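Skilten T-shirt notes

README, third rewrite (August)

Hi, and thanks for downloading a folder about folding T-shirts! Skilten is my running record of how cotton T-shirts behave when you spread them out, smooth them and fold them: one table, one page of words, three folding methods written out in steps, and this file. I started it because I sort and fold for the Dredongate clothing swap and kept having the same argument with myself over whether an old soft shirt really folds worse than a new stiff one. (It does. Mostly. See the part about hems.)

If you only want the folds, open folds.txt and skip the rest of this. If you want to use the table for something, please read the column notes first, some of my columns have a history.

What's in the folder

shirts.csv, one row per shirt, 43 rows
folds.txt, the three methods in plain steps
words.txt, what I mean by "bunch," "ridge," "flap" and so on
changes.txt, what I broke and when I fixed it
README, which you're in

The shirts

All 43 are short-sleeved and knit, and every one came through the Dredongate swap. Cotton or mostly cotton, going by the label where there still was one. Plenty of them had the label snipped out, so the fabric column says "cotton?" with the question mark and I'd ask you to leave the question mark alone if you republish. Colors lean heavily toward blue and gray since that's what people give away around here, with a run of black ones from a bowling league and one orange shirt that I ended up keeping.

Sizes go from kids' large to adult 3X. I left out tank tops, anything with buttons, and anything so thin I was afraid of putting a finger through it. Long sleeves are a separate headache and I haven't gotten to them.

Laying out

Everything starts with a shirt flat on the sheet. I like a plain sheet in a quiet color under the work, pale olive green in my case, because a blue or a gray shirt shows its outline well on it and I can tell the shirt's wrinkles from the sheet's. The sheet will wrinkle too. Don't chase those! I lost whole evenings in the early rows pulling the sheet tight, and then the shirt moved and I had to start over.

Take the near corners first and draw them toward you until the edge between them goes straight. Then look across at the far edge. If that's straight too, you're most of the way there and what's left is usually one stubborn bunch on one side, with a fold running off it at an angle. You can't press that out from on top, it only slides somewhere else. Lift the closer side a little, let the slack run out toward the sleeve, and set it down again.

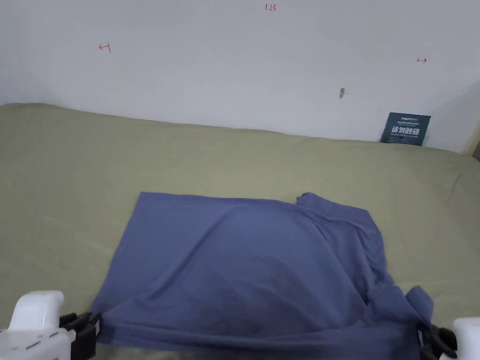
Blue cotton laid out on the green sheet, with the bunch on the right still to be worked out.

I score the layout before folding, 0 to 3, in the column called flat:

0: still a heap
1: I can tell which way up it is
2: outline is right, but there's a bunch or a ridge somewhere
3: outline is right and only soft wrinkles are left

Soft wrinkles are fine. I don't iron anything and neither should you for this, a 3 is meant to be reachable by a tired person with their two hands. Something like the blue one would get a 2 from me. My sister would give it a 3, and she folds faster than I do, so take the scale for what it is.

The three folds

Full steps are in folds.txt. The short version goes like this:

1. Store fold. Front down, sides in to the middle, sleeves turned back, hem up to the collar, then once more. Looks lovely in a stack. Slow, and it shows every lopsided seam the shirt ever had.

2. Drawer fold. In half the long way, sleeves laid over, then up in thirds from the hem. This is the one I use at home and the one I'd teach a kid. It forgives a flat score of 2 without complaint.

3. Posness roll. I picked this up on a weekend at the Posness flea market from the woman at the sock table. You turn up a cuff of hem, fold the sides in, roll down from the collar and tuck the whole thing into the cuff. It holds together in a duffel bag and I'm crazy about it, but it leaves a line across the hem that takes a wash to come out. So I don't use it for shirts going on the swap table.

Column notes for shirts.csv

id: starts at s01. There are no gaps.

color: my own words. "Dusty blue" and "slate" are as close as I got to a system, and I'm sure some shirts could have gone either way. Natalia Maldonado went over this column with me under a better lamp and we changed a bunch of them, so if you have the first version your colors will disagree with mine.

width and length: centimeters, measured flat, armpit to armpit and collar seam to hem. I know, centimeters. My good tape measure only has them on the side that isn't worn off.

label: what the label said, copied as is, misspellings included.

flat: the 0 to 3 score above.

fold: store, drawer or roll.

stands: yes or no, whether the folded shirt stayed standing on its edge in the drawer after I let go of it. This is the column people ask me about and it's the one I like best too.

again: yes if I had to undo it and start over. I was proud and stubborn during the early rows and didn't write down every restart, so treat anything before s12 as "probably yes."

remarks: whatever I felt like typing. There are complaints in there about a particular zipper bag. Please ignore.

Picking a heap apart

A shirt out of the basket is harder to read than you'd think, above all when it's one solid color with no print to tell you front from back. I look for points first. A pointed bit at the side is usually a sleeve or a corner of the hem, and the two feel different: the sleeve corner has a seam close by and the hem corner has nothing but stitching along its edge. After that I look for anything twisted and sticking up, which could be a sleeve or could be the collar, and I don't decide until I've got it between my fingers. Collars are ribbed (nearly always) and they spring back when you stretch them.

Don't shake it out over the sheet, by the way. It feels efficient and it drags the sheet along with it, plus you get lint everywhere. Find one point, find the one that matches it, pull them apart sideways, and the middle will mostly sort itself out. If two points won't come apart, the shirt is twisted through its own body and you have to put one back and go get the collar.

For the scoring, a crumpled shirt with one clear corner showing is still a 0. I went back and forth on that. I had it as a half point for a while, then found I was handing out half points to anything blue because I could see the edges better against the green, and that's a silly reason.
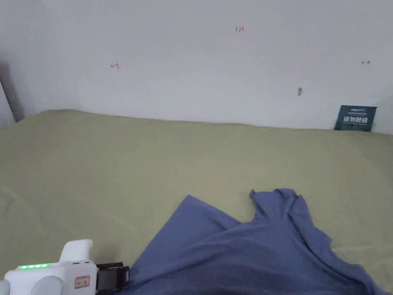

Known problems

The stands column depends a lot on my drawer. It's a deep one, and fairly full, so shirts get some help from their neighbors. In a shallow drawer I'd expect more noes.

One person did all the flat scores (me), on different days and in different moods. I rescored the first ten rows later and moved four of them, all downward.

Kids' shirts are thin on the ground. There aren't enough of them to say a thing about small shirts, though I have opinions.

Some of these shirts are a 50/50 cotton and polyester blend, and I suspect they stand up better than the all-cotton ones, but I didn't collect the set with that question in mind and I'd hate for somebody to quote me on it. If you want to test it properly, go find matched pairs.

Also, s27 was still a touch damp when I measured it. I should have tossed the row.

Hems

Old shirts have wavy hems. The body shrinks and the stitching doesn't, or the other way around, and you get a ripple you can't smooth out however long you stand there. For those I line up the side seams and let the hem do what it wants. Matching the hem corners on a wavy shirt will twist the whole fold, and then it leans over in the drawer and you've got a no in the stands column that isn't the fold's fault.

Using this

Do what you like with it. Han at the print shop turned the drawer fold into a little card for the swap table and it looks great, so if you make something similar I'd love a copy. A mention of Skilten is nice, but I won't come after you.

If you want to send me rows, keep the same columns and start your ids with a different letter so they don't crash into mine. Tell me what you were folding on, and whether your drawer is deep or shallow.

To do

long sleeves
a better word than "bunch"
ask the sock lady whether she tucks the roll from the left or the right, because my tuck keeps popping open on anything over an XL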